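Notes — old computers talk, community hall version
(20 min, leave 5 for questions. Water!!)

Start with the cupboard question. Who's got a dead desktop at home? Hands up. Keep them up if there's two. Laugh, move on.

Our numbers. 585 machines dropped off last year, 2 depots. Don't read the whole table out, it's on the handout.

What's worth money inside: boards, memory, copper. Cases are just scrap metal by weight. Say it plainly, people think the box is the valuable bit.
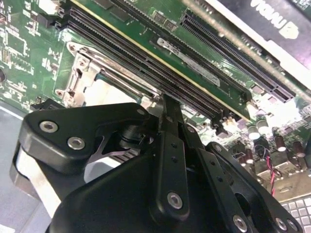 Gold — yes there's some, no you can't do it in the shed. Acid story here, keep it short. Fumes, neighbours, drain. Please dont.

Data next. Biggest worry in the room every time. Take the drive out before drop-off or tick the wipe box on the form. Deleting files isn't wiping. Repeat that.

Duvimel bins — the grey ones at the library are for phones and cables only. Towers go to the Grisley depot, round the back, mind the speed hump.

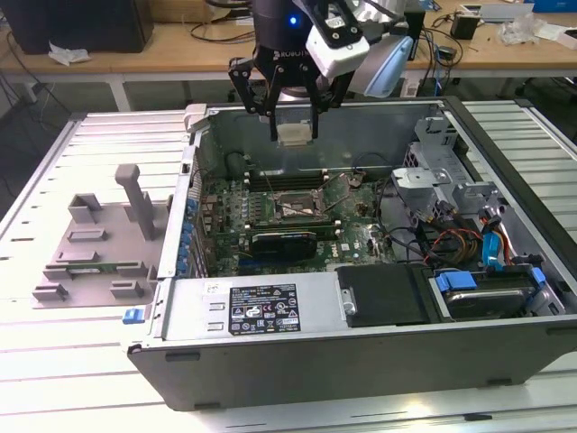 GRISLEY, May
Council newsletter bit, read first para only: "Residents may bring up to 2 desktop computers per visit at no charge. Monitors are accepted at the side gate." Then stop, rest is parking.

Reuse before recycling. Juro scheme, refurbs to school families, 880 on the waiting list. Anything that boots, they want it. Chargers too, tape them to the laptop!
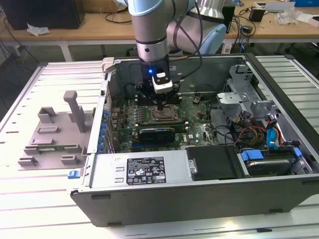

Batteries seperate. ALWAYS. Truck fire last summer, everyone remembers the smell. Tape the terminals, bucket at the front desk.

Target for next year 2000 machines. Ask for sign-ups, clipboard going round. Questions, then cuppa.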